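Checkliste Greifzelle, Sichtprüfung und Inbetriebnahme nach Umbau
Standort Pritau, Zelle 2, Halle Kongkaew-Straße
Stand: 2. Dezember 2018
Bearbeitung: Instandhaltung Tellau, Kürzel im Ordner

Vorab: Liste gilt für Zellen mit Zweifingergreifer und Handgelenkkamera. Für die Sauggreifer gibts die alte Liste vom Juli, die bleibt gültig. Bewertung wie immer: i.O. / n.i.O. / entfällt. Bei n.i.O. immer Kommentar, sonst geht das Blatt zurück.

1. Unterlagen

1.1 Risikobeurteilung vorhanden und auf aktuellem Umbaustand
n.i.O. Deckblatt neu, Inhalt noch alter Greifer. Carkell hat den Nachtrag zugesagt, liegt noch nicht vor. Ohne Nachtrag keine Freigabe für Automatik, Handbetrieb geht.

1.2 Betriebsanweisung an der Zelle ausgehängt, lesbar
i.O. Hülle ist eingerissen, beim nächsten Rundgang tauschen.

1.3 Unterweisung der Bediener dokumentiert
i.O. Spätschicht fehlte beim ersten Termin, Unterschriften sind nachgereicht.

1.4 Programmstand gesichert und beschriftet
i.O. Sicherung liegt auf dem Laufwerk unter Tellau/Zellen. Bitte nicht wieder auf dem Desktop vom Programmierrechner ablegen.

2. Schutzeinrichtungen

2.1 Not-Halt Bediengerät, Funktion
i.O.

2.2 Not-Halt am Pult, Funktion
i.O. Taster geht schwer zurück. Beobachten.

2.3 Zustimmtaster, alle drei Stellungen geprüft
i.O. Durchdrücken stoppt, Loslassen stoppt.

2.4 Schutztür, Verriegelung und Wiederanlaufsperre
n.i.O. Nach dem Schließen der Tür ließ sich quittieren, ohne dass jemand in die Zelle sehen kann. Quittiertaster muss so sitzen, daß man den ganzen Bereich einsieht. Versetzen.

2.5 Reduzierte Geschwindigkeit im Einrichtbetrieb
i.O. Obergrenze laut Norm 250 mm/s, wir fahren hier im Einrichten mit 204. Wert steht im Prüfprotokoll.

2.6 Bodenmarkierung Gefahrenbereich
i.O. Hinten am Regal abgefahren, nachkleben.

3. Greifer

3.1 Finger fest, Schrauben markiert
i.O. Sicherungslack ist drauf. 9 Nm nach Blatt vom Konstrukteur, Schlüssel geprüft.

3.2 Fingerflächen sauber, keine Ausbrüche, keine Kanten
i.O. Abrieb notieren, auch wenn noch nicht kritisch. Beim nächsten Mal vergleichen, dafür ist die Spalte ganz rechts.

3.3 Greifkraft eingestellt passend zum Teil
i.O. mit Auflage. Für glatte runde Teile (Schalen, Deckel, Teller) nicht einfach die Kraft hochdrehen. Erst Angriffspunkt prüfen, dann Kraft in kleinen Schritten. Zu viel Kraft am Rand gibt Bruch und Splitter, und dann sucht wieder einer den halben Tag.

3.4 Verhalten bei Energieausfall, Teil wird gehalten
n.i.O. Nur im Stand geprüft. Bitte auch mit Teil in Schräglage, also die ungünstigste Stellung. Haltezeit mindestens 30 s, steht so in unserer Werksvorgabe.

3.5 Quetschstellen zwischen Fingern und Ablage
i.O. Mindestabstand beim Absetzen ist im Programm hinterlegt. Hand bleibt trotzdem draußen, auch beim Teachen.

3.6 Leitungen am Handgelenk, Zugentlastung, kein Scheuern
i.O. Ein Kabelbinder zu lang, abgeschnitten.

4. Kamera und Licht

4.1 Halterung fest, Optik sauber
i.O. Nur mit Tuch reinigen, kein Lappen aus der Werkstatt.

4.2 Finger und Greifpunkt im Blickfeld
i.O.

4.3 Reflexe auf glänzenden Teilen
n.i.O. Bei weißer, glänzender Oberfläche brennt das Bild stellenweise aus, die Kante ist dort schlecht zu finden. Lampe nicht von oben draufhalten, Diffusor davor. Bildauswertung darf bei fehlender Kante nicht raten sondern muß anhalten. Parameter ist bei Carkell angefragt.

4.4 Schlagschatten auf der Ablage
Auflage. Schatten wandert mit dem Arm mit. Testlauf mit allen Anfahrwinkeln, nicht nur mit dem schönen.

5. Arbeitsbereich

5.1 Nur freigegebene Teile in Reichweite
Auflage. Kleinteile und Kabelreste gehören in die Kiste, vor jedem Start. Gilt auch für Handbetrieb.

5.2 Ablagefläche eben und rutschfest
i.O. Holzoptik ist kein Problem für die Prüfung, wichtig ist nur dass nichts kippelt.

5.3 Fluchtweg frei
i.O.

Offene Punkte: 1.1, 2.4, 3.4, 4.3. Auflagen aus 3.3, 4.4 und 5.1 vor Schichtbeginn abzeichnen. Automatikbetrieb bleibt gesperrt bis 1.1 und 2.4 erledigt sind, Schlüssel hängt bei der Instandhaltung. Greifversuche mit runden Teilen bis dahin nur im Einrichtbetrieb, eine Person am Zustimmtaster, sonst keiner im Bereich.

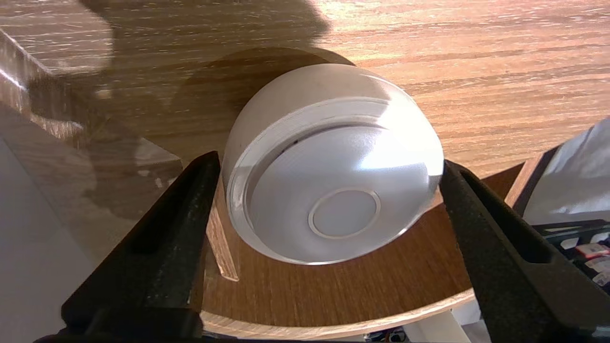 Nachprüfung zu 3.4 und 4.3 bitte zusammen machen, spart einmal Umrüsten. Blatt danach in den Ordner Pritau, Kopie an Tellau.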